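Ticket: Wall paint marks, back room, Penrose building
Opened: October 28, 2024
Status: Open, waiting on reply from Jistley
Assigned to: Roy Rudd

Reported problem

Marks on the painted wall don't come off with cleaning. The request that came in asked for "a better cleaner." I doubt that a cleaner is what this wall needs, but I'll log it the way it was sent and work from there.

What was tried before it got to me

The August notes say the wall was wiped down with Woso spray, left to dry, and "came up good as new." There is no signature and no before picture. I have a hard time believing it, given that the same wall is back on the list. The notes also say to press harder if a mark stays put. Please don't do that on this wall again.

The label on the Woso bottle says it is safe on all painted walls. All painted walls is a lot of walls. I asked Jistley, who sold it to us, whether that covers flat paint or only the washable kind, and got back a link to the same label.
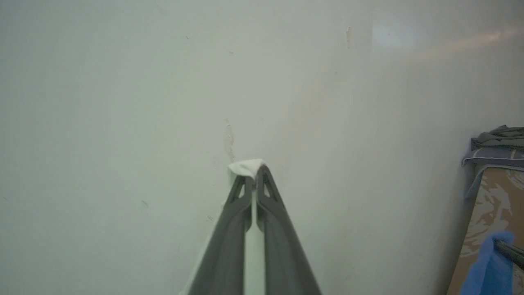
Paint damage and dirt need to be handled as two separate jobs, and the ticket has them as one. Dirt sits on top and can be wiped. Once paint is scuffed or peeling, rubbing it with a cloth is likely to make the patch bigger, whatever is in the bottle. The rough tan streak right above the white cloth is the second kind as far as I'm concerned, and so is the thinner mark higher up on the right. The small dark specks could be dirt or could be chips. I'd test one before saying either way.

Steps from here

1. No more spray near the tan streak.
2. Try one dark speck with a damp cloth and plain water, light pressure, 2 passes at most. If color from the wall shows up on the cloth, stop and write it down here.
3. Feel the edge of the streak with a fingertip. If it lifts, scrape only what is already loose.
4. Sand the edge with 100 grit, fill if there's a dip, finish with 400 once the filler is hard. Prime, then paint.

Paint match

The store list says the wall is Jitum white. I'd call it a pale greenish white, so either the list is wrong or the name is generous. Don't buy a full can on the strength of that list. Get a sample pot and put a test patch somewhere low - and let it dry overnight before anybody declares it a match.

Reply from Jistley

"Our customers find that a second application usually resolves this."

A second application of what, to bare wall? I've asked for something in writing on flat paint and peeling areas. Until that arrives I'm not ordering another bottle, and I'm not closing this as "cleaned" either.

Next update goes under this line once the water test is done.

R. Rudd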